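Rultevano bin-picking cell: progress report to the Orkum Fund

Reporting period: April
Status: behind plan, one safety matter open

Summary

The cell ran for most of April, but we stopped automatic picking in the last week after the arm failed to stop when it should have. There was no injury and no lasting damage to the arm. We have since gone back to slow, supervised running, and we will stay there until the points listed further down are closed. The effect on the plan is a delay of three weeks to the mixed-parts trial.

What happened

The arm was clearing the last blocks from the bin during an unattended-style run, with an operator standing by at the control panel. It went down for a block lying close to a side wall and the gripper finger touched the wall before it reached the block. The contact limit we set in the project software should have halted the move. It did not. The arm kept pushing until the operator hit the emergency stop, and by then the bin had shifted on the table and one finger was bent.

The emergency stop itself worked as it should. The fault was in our own layer. When the Adeyemi planner retries a failed pick it reloads the motion settings, and the reload was putting the contact limit back to a default value far too high for this gripper. A first attempt was protected and a retry was not. We had only ever tested the limit on first attempts.

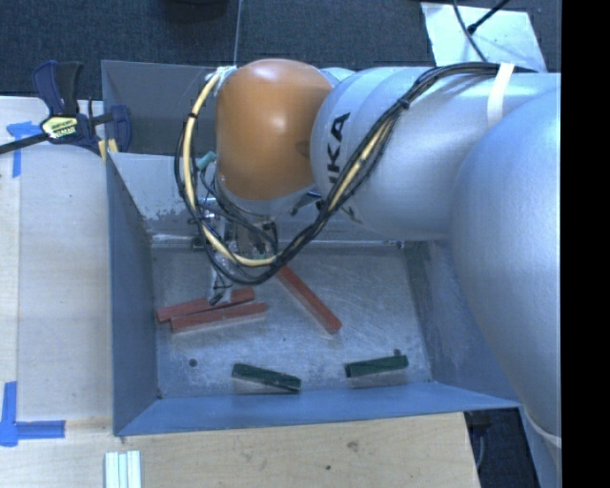 Report prepared by Dorian Caron, Plurkness project lead
May 3, 2021

The red and green blocks are still the only parts in use. Long, narrow pieces lying at odd angles in a metal bin are a fair test of the wall problem, and we would sooner settle it with these than start on the customer parts and find it again.

We went back through the logs for the month. There were 12 retries with the wrong limit loaded, and in five of them the gripper passed close enough to a wall that contact was possible. Only one ended in a hard push. The other cases were not noticed at the time, and that is a weakness in how we review runs. The log records the limit at the start of a job and not at each move.

Cables

While checking the arm afterwards we also found wear on the outer sleeve of one cable in the bundle that runs down to the gripper. The cables hang in a wide loop around the end of the arm so that it can turn freely, and at low positions the loop comes near the bin. We do not think this played any part in the stop failure. The sleeve has been replaced and the loop is now checked at the start of each shift. A shorter route along the arm is being drawn up — it will cost us a little wrist rotation, which the planner can live with.

Done so far

Retry code changed so that the contact limit is carried over and checked before every move.
Bent finger replaced and the gripper realigned.
Bin position measured again and the clamp retightened.
Arm speed reduced for all work below the rim of the bin.

Still open

The changed code has passed on the bench but has not had its outside review. The reviewer has asked for the limit to be held in the robot controller as well, where our software cannot overwrite it. We agree, and this is the main reason for the delay. We also need to add the per-move log entry and write a short contact test, covering both first attempts and retries, to be run each morning.

Money

Spare fingers and the cable work come out of the repairs line, which can cover them. The outside review was not in the budget. We ask the Fund to let us move the unspent travel money across to pay for it. No increase in the total grant is requested.

Next period

Supervised running continues with an operator at the stop button for every pick. Automatic picking will restart only when the review is signed off, and we will write to the Fund before that happens. The mixed-parts trial follows once the morning contact test has passed on every working day for a full week.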